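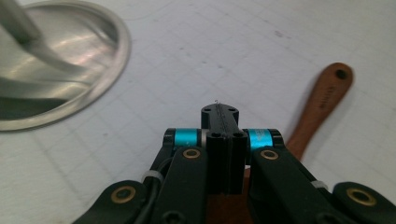
# Which Bath Mat Dries Fastest? Home Textiles Project Report

Group: Nadine Haddad, Niilo Mustonen, Annapurna Acharya
Course teacher: Tuulikki Niskanen
Handed in Jun 1, 2026

## Why we picked this

All three of us live in student apartments with tiny bathrooms and no window, so a bath mat that stays damp until evening is a very real problem! Niilo's mat had started to smell so bad that he was hanging it on the balcony, even in November. When Tuulikki asked for a project on household textiles, we had our topic in a minute or two.

Our question was simple. If you step out of the shower in the morning, which kind of mat is dry by the time the next person needs it? We also wanted to know if washing changes the answer, and how the mats feel underfoot after a few weeks (Annapurna insisted on this part, and she was right, it was the most fun to test).

## The mats

We bought 5 mats, all the same size or as close as we could get:

- a looped cotton mat from Dramani
- a cotton chenille mat, also Dramani
- a microfiber mat with a foam core from Jorkorico
- a flat woven cotton mat from Stikuvau, more like a heavy towel
- a polyester shag mat from Plutex

Teemu Saarinen at the school laundry let us use the same washer and the same rack for everything, which made our lives so much easier.

## How we tested

Each mat was weighed dry on a kitchen scale. Then we poured 500 ml of water slowly over the middle, let it sit, and lifted the mat by two corners over a tub until it stopped dripping. We weighed it again and hung it on the rack in a closed room with the fan off. After that it was weighed every hour until it was back to within a few grams of its dry weight.

We did the whole thing once with the mats new and once after 14 washes. Warm wash, no softener, no dryer. The washing took much longer than we planned and we had to split it into shifts.

For comfort we asked classmates to stand on each mat barefoot with their eyes closed and put them in order from best to worst.

## What we found

The flat woven mat won the drying test both times, and it wasn't close. It went on the rack after breakfast and was dry by lunch. The polyester shag came second, which surprised us, as it looks like the thickest of the lot. Very little water stayed in it after the dripping stopped. Most of it ran straight into the tub.

The foam core mat was the slowest. The top felt dry quite early, but the scale told a different story, and when Nadine pressed on it with her palm, her hand came away wet. We would never have caught this by touch alone, so hooray for the kitchen scale.

Chenille held the most water of all. It was slow when new and a bit faster after the washes. We think the tufts had loosened and let more air through, but we didn't test that separately. The looped cotton stayed in the middle of the pack the whole way.

In the comfort test the order was almost reversed! Chenille was the clear favorite and the flat woven mat came last. One person asked if it was the floor.

## Problems

- The closed room was warmer on the second round, so the new and washed results can't be compared hour by hour. The order of the mats within each round should still be fair.
- The shag mat shed a lot in the first wash, and some fluff ended up on the other mats. We washed it alone from then on.
- We missed one weighing of the looped cotton mat and left that spot blank in the table.
- One mat of each type is a small sample. We would love to repeat this with three.

## What we'd do next

Nadine wants to test the mats lying flat on tile, as plenty of people never hang theirs up. Annapurna would like to try a short spin in the washer before hanging. Niilo has already replaced his old mat with the chenille one and bought a second so that he can swap them every day.

The weighing tables and the comfort rankings are in the appendix.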